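HOUSEHOLD FOOD STORAGE
Unit 4 handout: Cold storage at home
Course instructor: Iida Manninen

Read this before the January session. Bring your temperature log with you.

1. What the cold does

Cold slows the growth of bacteria and molds. It also slows the ripening of fruit, the wilting of leaves and the souring of milk. It does not kill much of anything. Food that was spoiled when it went in will be spoiled when it comes out.

The safe setting for a home refrigerator is 40 degrees Fahrenheit or below. The freezer should be at 0. The dial on most units shows only a scale of settings with no degrees on it, so you need a separate thermometer. Stand it in a glass of water on the middle shelf and read it the next morning.
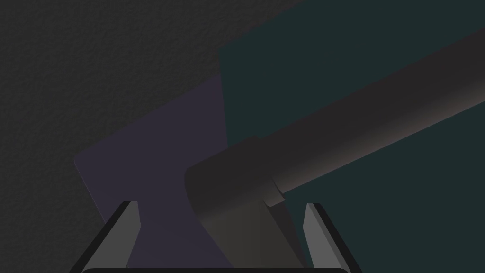
Air temperature and food temperature are two different readings. Air warms quickly when the door opens and cools again soon after it closes. A jar of pickles hardly changes in that time. The glass of water behaves more like the jar, and that is the number we want in the log.

2. Where things go

Raw meat and fish go on the lowest shelf, in a dish with a rim. Leftovers and cooked food go higher up. Door bins are the warmest part of the cabinet — use them for mustard, jam and other things that keep well. Milk is better on a shelf, even though many doors have a bin that fits the carton.

Apples give off ethylene, a gas that speeds ripening in other produce. Keep them away from lettuce, broccoli and cucumbers. Tomatoes lose flavor in the cold and can stay on the counter until they are fully ripe. 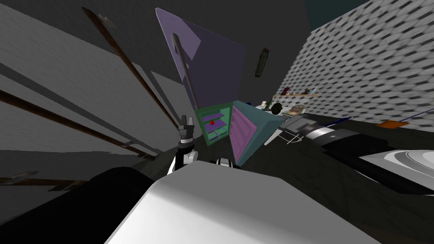 Fig. 2. Open cabinet with a single item on the shelf.

3. Loading and airflow

Leave gaps between containers and keep food off the back wall. A packed shelf blocks the air and leaves warm spots. Large pots of soup should be split into shallow containers before they go in. Cooked food should be in the refrigerator within two hours.

4. The Brancombe log

Last term the Brancombe group kept a log for 30 days in the shared kitchen. They wrote down 904 door openings. The longest single opening was nearly 9 minutes, during the unpacking of a grocery order. The highest readings came in the late afternoon, when people were cooking.

Two points came up in class. The first was that the group never recorded how full the cabinet was. The second was that one thermometer on one shelf says little about the door bins.
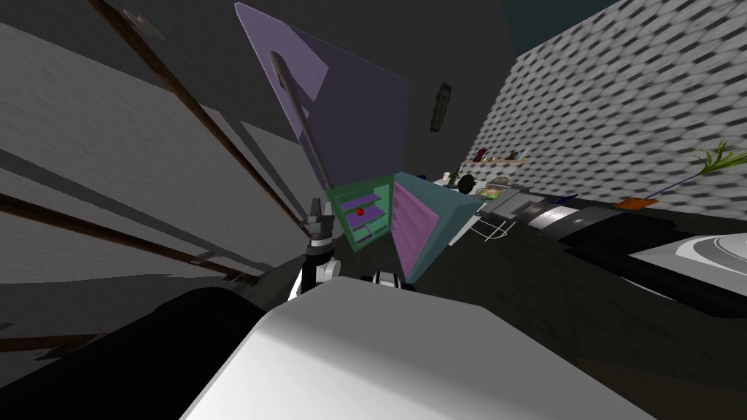 Aleksi Oksanen wrote in the margin of the group report that he would have liked a second log from a household of one or two people, with the same thermometer in the same place. His guess was that a shared kitchen tells you more about habits than about the appliance.

For your own log, use the Joria sheet from the course folder. Fill in the time, the reading and what was moved in or out. Blank days should be left blank.

Reading for next time: Unit 5, Freezing and thawing, first half.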